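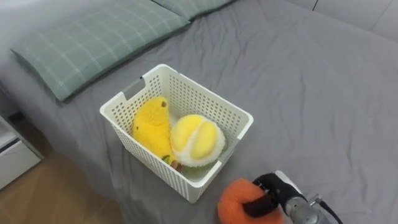
*Figure 7. Plush toy held in the gripper, next to the basket.*

## 7.4 Fault 628: grip not released

Fault 628 stops the Lalto arm when the hand has been told to open and the fingers have not reached the open position within 600 milliseconds. The arm holds its last position and the fingers stay powered. On units running Boreo control software older than the Aug 15, 2019 release, the same fault is shown only as "Hand timeout."

With soft items the usual cause is pile or loose fibers caught in a finger joint. A cable pulled tight at the wrist can also trigger it, and so can a hand that is closed on two items at once.

**CAUTION:** The fingers can open or close without warning while the fault is active. Do not pull an item out of the hand until step 3 is complete.

**CAUTION:** The emergency stop removes power from the arm joints as well as the hand. The arm may sag before the brakes engage. Keep your hands out from under the wrist, and do not lean across the bed to reach the basket.

### Clearing the fault

1. Press **Pause** on the Kestden pendant. Wait for the amber light.
2. Look at what the hand is holding. If the fingers are inside the basket or over its rim, do not jog the arm sideways. Raise it straight up at the lowest speed until the fingers are clear. If the basket lifts with the hand, stop and lower it again.
3. Select **Hand > Power > Off**. The finger drives go slack after a few seconds.
4. Support the item from underneath with one hand and ease the fingers back with the other, thumb first. Do not use a tool.
5. Check each finger joint for fibers. Pick them out with the plastic tweezers from the Egger service kit. Long strands may be cut, but keep the blades away from the finger coverings.
6. Follow the cable from the wrist connector back along the arm. It should hang in a loop with some slack at every wrist angle.

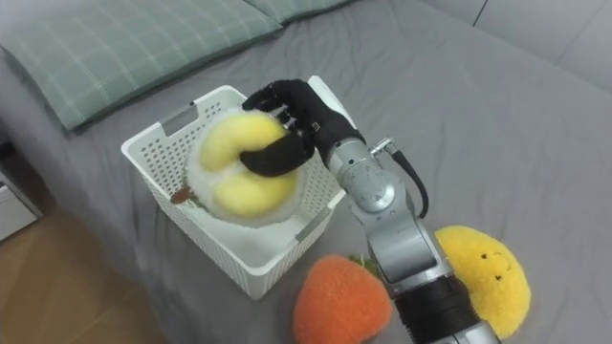
7. Select **Hand > Power > On** and run **Open/Close Test** with nothing in the hand. The test makes three cycles.
8. Press **Reset**, then **Resume**. The arm returns to its ready position before it picks again, so stand back from the bed.

**Note:** If the test fails on the first cycle, go back to step 5. If it passes but the fault returns with the next item, lower the grip force one level and try again — shaggy toys rarely need the higher settings.

### If the fault keeps coming back

Open the event log and find the motor current for the hand at the time of the fault. A reading above 1,780 mA with an empty hand means a joint is binding. Take the hand out of service and contact Lalto support.

A normal reading points to the task setup. Check these items:

- The release height is set above the basket rim.
- The sheet is not bunched up where the fingers close.
- Items are not stacked so that the hand closes on the one underneath.

Write down the item, the grip force and the log entry number each time. Support will ask for all of them.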